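Graciela Lucero has been mending furniture in Gornesby since 2000, first in a rented garage and for the last 12 years in a unit behind the Palma bakery. She takes on chairs, footstools and the odd headboard, but most of her week goes on sofas. I spoke to her on 05/02/2023, while she was between jobs and waiting for a delivery of webbing.

She learned the trade from her uncle, Ignacio Navarrete, who had a workshop in Wiston and did mostly pub seating. "He put me on stripping for the first year," she says. "Taking out tacks and staples, all day. I hated it. But you see how every maker did it, and you see where they saved money."

Where they saved money is a subject she comes back to often. Cheap sofas, in her view, rarely fail at the cover. The cover is what people notice, so the makers look after it. The trouble starts with the frame joints and the support under the cushions.

"People ring me and say the foam has gone," she says. "Sometimes it has. A lot of the time the foam's all right and the webbing has stretched. I can put new webbing in for a fraction of what they thought they'd pay, and they look at me as if I've done them out of something."

Her advice before ringing anybody is to take the cushions off and press down on the base with a flat hand, moving along it slowly. A sound base gives evenly. If one part drops more than the rest, that is the part that needs work. After that she would turn the sofa on its back, with someone to help, and look at the cloth underneath for sagging or tears.

She also asks customers to send her a measurement of their front door. "I've had a sofa come out through a window," she says. "That was Leandro Tapia's, up on the hill. They'd put a porch on after they bought it. It took four of us and we still marked the paint."

Buttoned sofas are a separate matter, and she charges more for them. Each button is held by twine that runs through the padding and is tied off at the back, and when one goes, the ones near it take the strain.
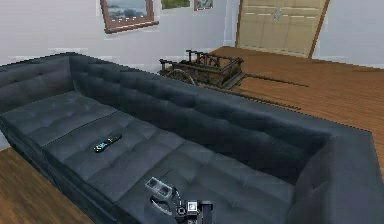 "If you lose one button, get it done then," she says. "Don't wait until you've lost five. By that time the folds have moved and I have to dress the whole back again." She did a buttoned chesterfield last November that had been left for years, and it took her 19 days, working on it in the afternoons. She says she undercharged for that one.

On leather she is firm. She tells people to dust it with a dry cloth, wipe it with a damp one now and again, and keep it away from the radiator. She doesn't like the sprays sold in supermarkets, which she says leave a film that dirt sticks to. Coated leather and imitation leather can both be patched, but she warns that once an imitation cover starts to peel it will carry on peeling, and she would sooner re-cover the seat than keep patching it.

I asked what she thought of the sofas being made now. She was kinder about them than I expected.

"Some of the mid-priced ones are decent," she says. "Surkow do a frame I've got no complaints about, glued and screwed, proper corner blocks. What I don't like is when everything's stapled shut and you can't get in without wrecking it. They don't expect anyone to open it up."

She has one trainee, Rocío Acuña, who came to her from a dressmaking course and is now in her second year. Rocío does all the piping and most of the machine sewing. "Her seams are better than mine," Graciela says. "She's slower at the heavy work, but so was I." There was a second trainee for a while, who left for a job fitting out boats. She would like to take on another but can't find the space — the unit holds three large sofas at most, and one of those has to stand on its end.

The waiting list is 8 weeks at the moment. She keeps it in a paper diary and says she has no plans to change that. Customers who want their own fabric should bring it in before they book, as she turns down anything too thin for seating. Agustina Medina, who runs the fabric stall in the covered market, will cut samples for people to try at home first.

The webbing arrived as I was leaving, and it was the wrong width.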